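Keltilura Home Notes
November
By Dace Rätsep

Living Room Walk-Through: My Checklist, With Comments

I do this one on a Sunday with a cup of tea going cold somewhere, and it takes me 30 minutes if I don't stop to chat (I always stop to chat). Tick, cross or scribble as you please!

1. Glass top on the cabinet: OK, WATCH
Run a finger along the edges for chips, and make sure nothing is standing half over the front. Small cups love to creep forward, and a teapot is heavier than you think.

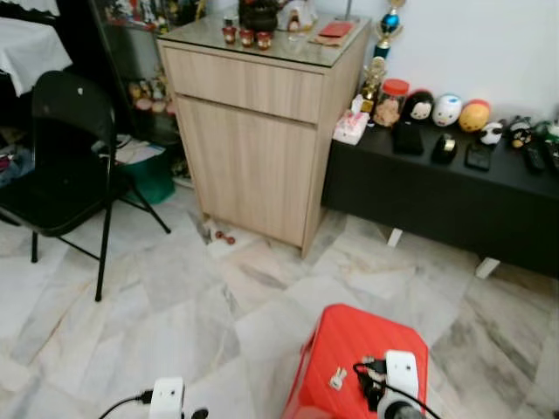

Cabinet and TV bench, items 1 to 4.

2. Cabinet drawer and door: OK
Open both all the way. If the drawer sticks, take it out and wipe the runners before you blame the wood.

3. TV bench, tall items: WATCH
The trophy with the blue ball is a tall thing on a narrow column, so a dab of museum putty under the base, please. The plush toys can stay as they are, bless them, provided they keep clear of any vents or plugs.

4. TV bench, small items: TIDY
Remotes, phone, tape dispenser, pouch. I'd like the tape in a drawer, as those cutting teeth are sharper than they look. Cookie jar lid on tight, or you'll be meeting ants.

5. Folding chair: CHECK
Open it fully, press down on the seat with both hands and look at the feet on the tile. Worn rubber feet slide terribly on a smooth floor, and a new set costs 3 dollars.

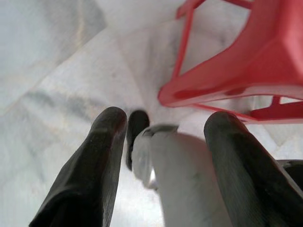 6. Floor and walkways: CHECK
Get right down low for this, knees permitting, and look for anything that could roll or trip somebody. Priit Raudsepp wrote to me after the last list to say he'd found 2 marbles and a pen that way, and I was so pleased!

Next check: 14 days from now.

Filed under: Home Safety, Room by Room

Recent lists
Kitchen Drawers and What Lurks in Them
Stairs, Rails and Loose Rugs
Hallway Check, by Tõnu Ozoliņš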